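My hiking blog turned two on Thursday. No cake. I renewed the domain and sat in the car at the Plerndale trailhead eating a cold burrito, so in a way, a party.

Numbers, for those who like them: 730 days, 496 subscribers, and 2598 comments. Most of the comments want to know if the upper lot has a bathroom. It does not. It has never had a bathroom.

The most-read post is still the one where Kwan-ho Chang and I missed the turn for Tsang Ridge and spent four hours on a logging road. The careful, well-researched ridge guide is in 31st place. I checked.
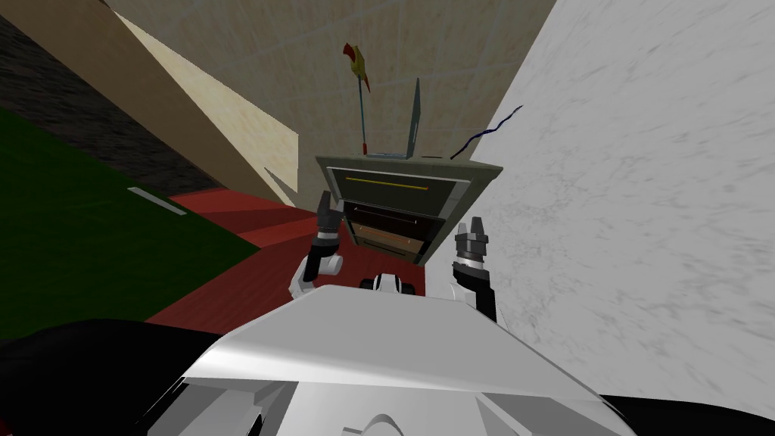

Top drawer, gray dresser, two arms on the job.

Plans for year three: finish the Nastidwood loop write-up I promised last November. I have the notes. I have the mileage. I have a draft that says "park at the" and stops there.

Ho-yin Tsao wrote in to say my snow report was "mostly right," the kindest review this blog has had. I'm thinking of putting it in the header.

Anyway, thanks for reading. Loop post goes up next week if the creek crossing is passable and I stop rewriting the first sentence. Bring your own toilet paper.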